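Plastic baskets on the bench, does colour coding last?
Trurkano Forums > Workshops and Benches > Storage and Tidying

benchmark_lou wrote:

Trying three slotted baskets on the big table before I buy any more. Opinions wanted.

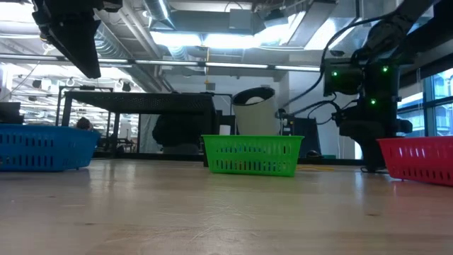

Blue, green and red on the pale wooden top.

The plan is one colour per kind of job. Blue for things coming in, green for whatever is being worked on, red for anything that needs a decision from someone. At present stuff lands on the table and spreads until there's no room to put a mug down. I share the room with four other people and we all have different ideas of what "put away" means.

Questions. Has anyone kept a colour system going for longer than a month? And is there any point in labels as well, or do people ignore them?

Posts: 22

---

tansy_hill wrote:

We did this with four colours and it lasted until one of the baskets cracked and the replacement only came in grey. After that the grey one was for everything and the others followed. If you go ahead, buy spares in the same colours now and keep them in a cupboard.

Labels yes. Tie-on luggage labels through the slots, because sticky ones don't hold on that sort of side.

---

Oddjob_Pete wrote:

I wouldn't bother with baskets with slots. Anything thin goes straight through. Screws, pens, cable ties, drill bits. You pick the basket up and leave a trail. Solid sided tubs every time.

---

benchmark_lou wrote:

Depends what's in them. Most of ours is bigger than that. Small screws already live in drawers and they can stay there.

---

Oddjob_Pete wrote:

They won't stay there. Someone will be in a hurry and drop a handful in the nearest basket. I've run a shared bench for years and it happens every week.

---

quillfeather wrote:

Line the bottom. A bit of non-slip drawer matting cut to size works, or an offcut of felt. I get the Eide matting off the roll at the hardware shop, one roll did all of mine. It comes out for washing.

I like slotted ones for the opposite reason to Pete. You can see from the side whether there's anything in there without getting up. With solid tubs I forget what I've got and buy it again.

---

Réjean Kennedy wrote:

Colour systems fail when the colour means a stage, in my experience. Things move from one stage to the next and nobody wants to carry them across. Ours went much better once the colour meant a person. If it's in the red basket it's mine and I have to deal with it.

Might not suit you with five people and three baskets.

---

benchmark_lou wrote:

It would mean two more baskets, and the table isn't deep enough for five if we want to work at the front of it. I'd rather keep to three. Person labels on the shelf might work though, I'll raise it.

---

marrowfat wrote:

What's the tall white tub with the black rim behind the green one? After something like that for offcuts.

---

benchmark_lou wrote:

It'll be moving off the table whatever happens with the baskets. I'll look for a maker's name underneath when I shift it.

---

tansy_hill wrote:

Look after that tabletop while you're at it. I can see scratches and streaks on it already and plastic baskets with grit underneath will make it worse. Felt pads on the corners. Lift, don't slide.

---

Oddjob_Pete wrote:

It's a work surface. It's supposed to get scratched.

---

tansy_hill wrote:

Fine if it's yours. I had to sand and refinish one before we handed a room back and it took the whole of November, in the evenings. Felt pads are pennies.

---

quillfeather wrote:

Agree with Tansy on the pads. On streaks, a lot of those come from wiping with too much spray. Damp cloth first, then a dry one. We had a bottle of Flalov at work that left marks on everything with a shine to it and plain washing-up liquid in warm water got them off.

---

Réjean Kennedy wrote:

One more thing on position. Put the red basket where you have to reach past it to do anything else. If it's off at the end of the table people stop seeing it and it fills up. Ours had a parcel in it for 30 days and the sender had already given up and sent another.

---

benchmark_lou wrote:

Red is at the right-hand end at the moment, so that's a fair point. Might swap it with green.

---

Oddjob_Pete wrote:

Or get rid of red and make people decide there and then.

---

Réjean Kennedy wrote:

Not possible if the person who decides is only in two mornings a week.

---

hobnail wrote:

Do they stack? That would settle it for me. I have the Elto ones, which nest when they're empty but won't stack full, so they take up the same space all year round. The ones in your picture have a rim but I can't tell if it's the sort that takes another basket on top.

---

benchmark_lou wrote:

Haven't tried them loaded. I'll fill two tonight and see if the bottom one bows.

So far then: matting in the bottom, felt pads, luggage labels, spares in the same colours, red moved to the middle. I'm going to leave Pete's solid tubs as the fallback. Will give it until the end of the month.

---

Oddjob_Pete wrote:

Put me down for two weeks.

---

marrowfat wrote:

Don't forget the name off that tub please.

Thread views: 1,879
Replies to this topic: 20
Related: Drawer dividers that don't slide about / Shared benches, who sweeps? / Best way to store short lengths of timber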